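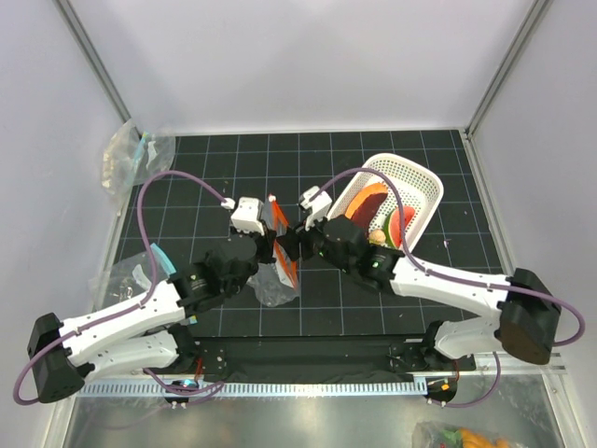

Both arms in around a clear bag, toy food in the basket behind.

News > Members > Workshop round-up

Reading time: 3 minutes

Bagging the shopping, one go at a time

Quick one from the back bench as the newsletter goes out tonight and I've only just got my notes in order. The bagging job is well under way. Toy veg and fruit, clear zip bags, two arms, someone on the controls doing it over and over until there's enough for the Gumance software to learn from. We're on 653 good runs. Target is 1,000 before the end of October. Doable, if people turn up.

For anyone who missed the talk: you sit at the desk with a small pair of arms, you move those, the big pair copies you. Everything gets recorded, cameras and joints both. No code. If you can pack a lunchbox you can do this, though you'll be slow to start with. Everyone is. My first evening I got three keepers and a sore neck.

What we've changed

Bags first. The plain ones were a pain, you lose the opening completely against the mat, and so does the wrist camera. Nigel Treloar went and got the sort with an orange seal and a little white slider on it. Much better. You can see where the top is, and the slider gives the fingers something to get hold of. It still goes wrong. Film folds over, catches the light, fingers grab two layers and you're dragging the whole thing round the table. If that happens, carry on and recover if you can! Recoveries are useful, we keep them. Only bin a run if something ends up off the mat or you've had to reach in with your hand.

Second thing, go slower on the zip. Loads of the early runs have people whipping the slider accross in one go, and the copy arm can't keep up, so what's recorded is a jerk and then a pause. Hold the bag with one side, settle, then pull with the other. Count to two in your head if it helps.

Third, mix up the food. We had a run of sessions that were nearly all banana (you know who you are). Please swap what goes in, and move the basket a bit between goes. Tilt it, turn it, whatever. Same with the bag, don't lay it out nice and flat every time. Scrunched is good. If they're all neat it'll only ever learn neat.

Gripper notes

The finger tips are getting a bit chipped at the points. Not a disaster, they still pinch fine, but they do snag on the film now and then. Sérgio Vilela has a new set on order from Morais and will fit them once we've finished this batch. NOT in the middle of it please, we want the same fingers the whole way through. Don't file them either. Someone asked.

Wipe the mat down before you start too. It picks up fluff like nobody's business and it shows up on the close camera.

On the software side, we had a first try with a model trained on the early runs. Mixed. It goes to the bag every time, which pleased everyone, and it'll pick up the garlic happily. It is hopeless at opening the bag. Gets one side of the seal and then sort of hovers. Sérgio reckons we need more runs that start from a shut bag, as most of us have been lazy and left it half open. So: shut bag to start, from now on, unless the sheet says otherwise. 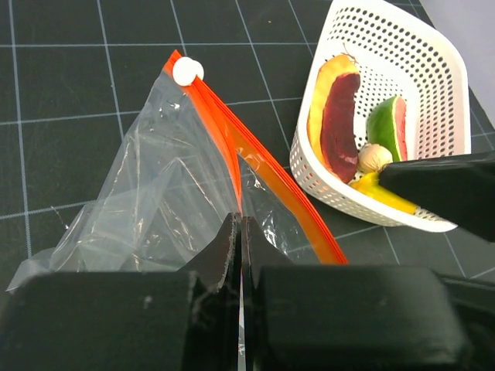
Slots and how to book

Evenings from 7pm, two people per slot, one driving and one resetting. Swap over when your wrists start to complain. The booking sheet is on the Mider page, same login as before. If you're new, put an N by your name and you'll get paired with someone who's done it. Under-16s welcome with an adult, it's all toy food and the arms stop if you let go of the handles.

We could really do with left-handers. Almost all the runs so far have the right arm doing the fiddly bit and it would be good to have the other way round in there as well.

After this one finishes the plan is to take the whole set up over to Plamusden for their open evening and let visitors have a go. Nigel wants a hand with lifting and somebody with a van. Big boot might do it. Ring him, don't email, he doesn't look at it.

Log sheets: please write your inititals on every line, and the run number the screen gives you, not your own count. I spent a whole lunch break matching them up last time.

Get this newsletter by email. You can unsubscribe at any time using the link at the foot of each issue.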